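Open House at the Alvarado Road Workshop

Members who signed up for the August visit to Nemska's training group got more hands-on time than most of us expected. The group has its office on Alvarado Road in Londport, but much of the work is done in ordinary rooms: bedrooms, kitchens, a laundry room or two. The visit was split the same way. We spent the first part of the morning in the office and the rest of it at work stations, trying the tools ourselves.

Felista Kariuki, who runs the collection side, met us at the door at 9:30 and kept the introduction short. Her group teaches robot arms to do household chores, and it does that by having people do the chores first. A person holds a gripper in each hand and uses it in place of fingers. The grippers record what they see and how the jaws move, and the recordings are used to train software that will later run on an arm. No arm has to be present for any of this, so the work can go on in places where an arm would never fit through the door.

She had figures for those who wanted them. The group set out to record 1,069 runs of its current set of chores over the summer. By the time we came, it had 992 that passed review. A run can be thrown out for many causes. The most common is that the operator let go of the tool with one hand to scratch or to push back a sleeve. Talking is fine. Sneezing has cost them a few.

The chores are picked from a list of 40, and the list is dull on purpose. Fold a towel. Put the cups away. Clear a chair. Sort a box of small things. Several of our members asked why there was nothing harder on it, such as cooking. Kariuki said the group had tried some kitchen work early on and found that the training data was thin in the plain parts, like reaching into a container without knocking over what was next to it. They went back and started there.

We then moved to the stations. Wenceslao Xolalpa, the lead operator, handled the box sorting, and it drew the most people. He began by showing how to stand. New operators lean in with the shoulders and get tired in ten minutes. He keeps his elbows close to his body and moves his feet when he needs to reach farther. He also opens the jaws well before he gets to the object, wider than seems necessary, and closes them slowly.

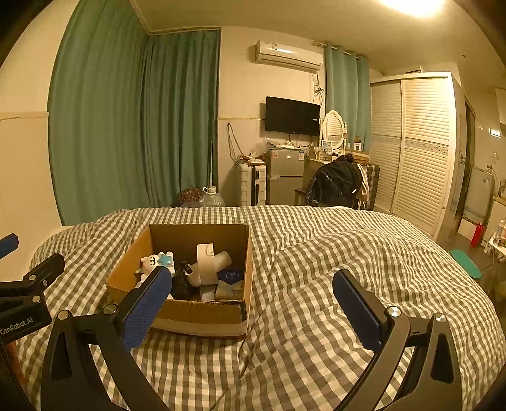

Soft surfaces are part of the exercise. On a hard table a box stays put and the operator can be a little careless about pressing down. On a bed the whole thing can tip or sink, and the second gripper has to be ready to help. Xolalpa said most people use their weaker hand very little on the first day. By the end of the first week they have stopped thinking about it.

He took questions while he worked, and these are the ones I wrote down.

Does it matter what is in the box? Yes. The group wants a mix of shapes and stiffness. Soft packets are harder than they look, and anything round and smooth will try to roll out of the jaws. Figures and toys are useful for their odd outlines. Operators are told to change the contents often so that the software does not simply learn one box.

Does the room matter? Also yes. A clean, bare test room gives neat recordings, but software trained only there does badly once there is furniture and luggage standing around. Operators are asked to leave a room the way they found it. They do not tidy up first.

How long is a shift? Four hours of recording at most, with breaks. The grippers are not heavy, but the forearms notice them. Two of our members who work with their hands for a living were surprised by how sore they were after twenty minutes.

What about privacy? Kariuki took that one. Rooms are used only with a signed agreement, and papers, mail and screens with personal information are put out of view before recording starts. Recordings are checked a second time before they go into the training set. One member pressed her on what happens if a room owner has a change of heart. She said the runs from that room are deleted, and that it had happened once.

After that we took turns. Each person got one practice round and one recorded round. The task was to take an object out of a box, set it down, and put it back in a different place. It sounds like nothing. My own first try ended with the object wedged in a corner of the box and both sets of jaws locked on the same side of it. The second was better. You lose the feel of your fingertips, and you find out how much you depended on it. I kept wanting to turn my wrist to see past the jaws, and Xolalpa kept telling me to move my head.

Of the 26 members on the visit, most did both rounds. A few preferred to watch, and there was room for that. None of our rounds will be used for training, by the way. They were stored separately and played back to us on a monitor at the office after lunch.

The playback was the part I would go back for. Seen from the tool, every wasted motion shows. You can watch a person hesitate, back off, and come in again at nearly the same angle. Kariuki put one of Xolalpa's rounds next to one of ours with the same task, and his took less than half the time with no part of it looking fast. He just did not stop.

We also got a short look at the other end of the process. A single arm was set up on a bench at the back of the office, running software the group calls Warimby. It picked up a sponge and placed it in a tray, then did the same with a folded cloth. With the cloth it missed on the first attempt and got it on the next. Kariuki did not make much of either result. She said the cloth had been added to the tests only lately and that she would want to see a good many more attempts before saying anything about it.

Someone asked when a machine like that would be in homes. She would not give a year. Her view is that the grip itself is coming along and that the slow part is deciding where things go — people do not agree on that even within one household. There was some laughter from the married members.

A few practical notes for anyone who wants to go next time. The group plans another open house before the end of the year, and we have asked for the same number of places. Parking behind the building is tight, so share a ride if you can. Wear a shirt with close-fitting sleeves, as loose cuffs get caught between the hand and the grip. Bring reading glasses if you use them for close work. Lunch is not provided, but there is a sandwich counter across the street that stays open until 2.

If you would like to be on the list, put your name on the sheet at the next meeting or leave a message with the club office. Members who missed out this time will be placed first. I have a copy of the chore list, two pages long, and can bring it along for anyone who wants to read it.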